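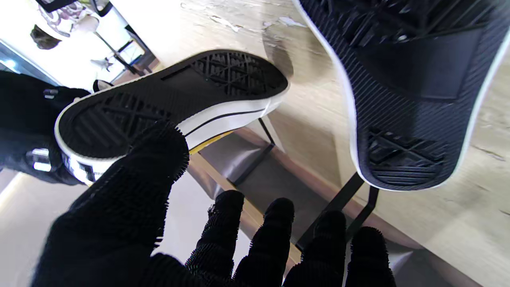
Figure 4. Sole of a canvas sneaker, showing patterned tread at the toe and heel and a smoother midsection.

4.2 What people keep by the door

We turn now to the part of the interviews that we had not planned for, and which in the end took up more of our evenings than any other. Our question sheet asked people how they came and went from their homes in Cillthorpe and Kernudthorpe, which door they used, and whether neighbours dropped by without ringing first. It did not ask about shoes. Yet shoes came up again and again, usually while we were still standing in the hallway wondering whether to take off our own.

Of the 50 households we visited, most had some kind of rule about footwear indoors, though very few people used the word "rule" for it. They spoke of habit, of how their mother had done things, of the colour of the new carpet. One man in Kernudthorpe told us that he had "never once thought about it" and then talked about it for a good part of the visit, with great feeling, while the kettle boiled and was forgotten. We have come to think that this is how a lot of household custom lives – it is held quite firmly and hardly ever put into words until a stranger turns up on the mat.

The older terraces in Cillthorpe have a narrow front hall with the stairs rising straight from it, so that a visitor who stops to unlace a boot blocks the whole house. Several families had dealt with this by moving everyday life to the back door, where there was a porch or a lean-to with a bench. The front door was then kept for parcels, for the doctor and for people like us. In the newer homes at Kernudthorpe the hall is wider and there is often a cupboard, and there we found the front door in much heavier use. Paulík (section 3 of this paper) noted the same split when he drew up the floor plans, and the two sets of notes agree rather better than we had any right to hope.

Soles matter in all this more than we first understood. A flat, smooth sole was thought of as nearly clean and might be let through to the kitchen, while anything with a deep tread was held to carry the garden in with it. Figure 4 gives a fair idea of the middle case, the everyday canvas sneaker, and it was this sort of shoe that people argued over. Parents tended to count it as an outdoor shoe. Teenagers very often did not, and in two homes the matter was still being settled, loudly, during our visit.

There was also the question of who is excused. Grandparents were nearly always let off, and so were tradespeople, although plumbers seemed to be forgiven more readily than those who came to read a meter. Babies in prams were carried over the line, wheels and all, in one house and parked outside in the next. A woman of 90 in Cillthorpe, who had lived on the same street since her marriage, kept a basket of knitted slippers for guests and was visibly pleased when Chiang chose the green pair. She explained that her husband's workmates used to come by on a Sunday after the match and that the slippers had begun as a way of saving the lino. The lino had long since gone. The slippers stayed, and she had knitted new ones each winter as the old pairs wore through.

We would be cautious about reading too much into any one of these stories. Our visits were short, most of them fell in October when the paths were muddy, and it may well be that in a dry summer the same people would be a good deal more relaxed. Kazmi went back to nine of the households and heard much the same answers, with a little more laughter, but he went back in wet weather too. Lacroix has pointed out that people may also tidy a hallway when they know a researcher is coming, and we are sure that some of them did, as they told us so.

Even with those limits in mind, we feel the threshold deserves a larger place in work on neighbourly life than it has been given. Whether someone is asked to step in as they are, or waits while a host hunts for slippers, says something about how well the two know each other. Eight of our households described a neighbour who "just comes in", and in every case the person describing it sounded fond. We return to these neighbours in section 5, where Ďurica sets out the pattern of visits along each street and looks at what happened when a familiar face moved away.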